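Prorell wants to put your lab glassware away. We asked how that's going

By the time I got to the Kisard building it was past two and the demo was already running. Fine by me. You learn more walking in halfway. Prorell sells one thing, a bench-clearing service for teaching labs, called Luvlow. An arm, two fingers, a wrist camera, a monthly fee. It sorts the stuff students leave behind and sets it back out for the next class.

The product lead talked while eating a sandwich. No slides, which I appreciated.

"Schools don't buy robots," she said. "They buy an hour of somebody's afternoon back. So we stopped selling the arm. You rent the outcome, we own the hardware, if it breaks its our problem."

And does it break?

"Fingers wear. That's the honest answer. We swap them on a schedule and we swap them early if a customer sends us a picture and we don't like the tips. Included in the fee. The first contract we wrote didn't include it and people were mad, and they were right."

I asked what's hard. Expected her to say glass. Everybody says glass.

"Tongs," she said. "Crucible tongs. They're shiny, they open up on you, they lie across everything else in the tray. Pick them up by one arm and the other swings. So we go in near the pivot. That took most of a winter to get decent at."
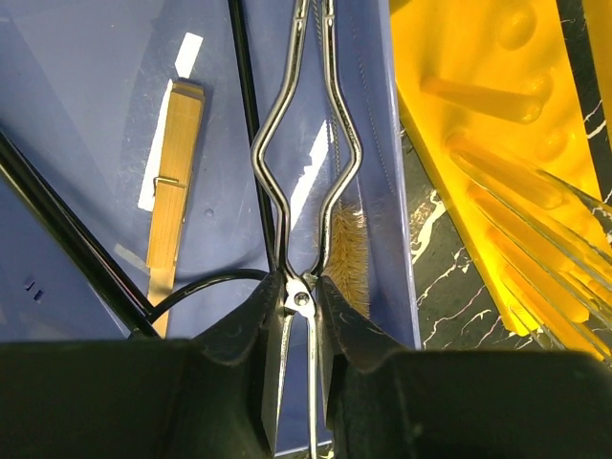 Luvlow going in on a pair of crucible tongs, with a tube holder and brush in the same tray.

Her engineer, at the next bench, half listening, leaned over to add something about reflections. Polished metal on a smooth blue tray, bad combination – the wrist camera gets highlights off both. "A white streak on plastic looks a lot like an edge," he said. "We trained on messy trays on purpose. Clean demo trays teach you nothing."

How messy? He shrugged. "Whatever a ninth grader does to a tray."

Numbers, then. The trial with Schouten, a group of private schools, covers 13 labs. Luvlow's current catalog is 68 item types, and the goal is 100 by June. Anything outside the catalog gets left where it is and flagged on a tablet for a human. I like that, more than I thought I would. The older system I reviewed would have a go at anything, and I watched it chase a rubber stopper across a counter.

"We had that argument in-house," the product lead said. "Sales wanted it to try everything. I said a teacher will forgive a thing left in the tray. She won't forgive a thing on the floor."

Complaints so far? She listed them without being pushed. Too slow when the benches are needed right away. The tablet logs you out. Setup asks for a flat, clear spot beside the tray and older rooms don't always have one. One of the Schouten buildings dates from 1953 and the benches there aren't level, so the team shims the base and rechecks it every visit.

"Speed we can fix some," the engineer said. "Benches we can't."

Price was the one place she got vague. It depends on room count and how often the trays turn over, and she wouldn't give me a per-room figure I could print. I asked twice. There's a minimum term of one school year, and you can drop rooms mid-year but not add them at the same rate, wich seems backwards to me. She said it's under review.

What about staff who don't want it in the room?

"Then don't put it in the room. We've had a lab tech keep it in the prep area and wheel the trays to it. Works great. Probably how I'd do it, to be honest with you."

Would I rent it? For one lab, no, you'd spend longer on the tablet than on the tongs. For a building with back to back chem sections and one tech, yeah, I'd take the trial. Get the finger swaps in writing and ask about the room count clause before you sign. Prorell is booking walkthroughs at Kisard for next term now – bring your own tray, they'll let you dump it out.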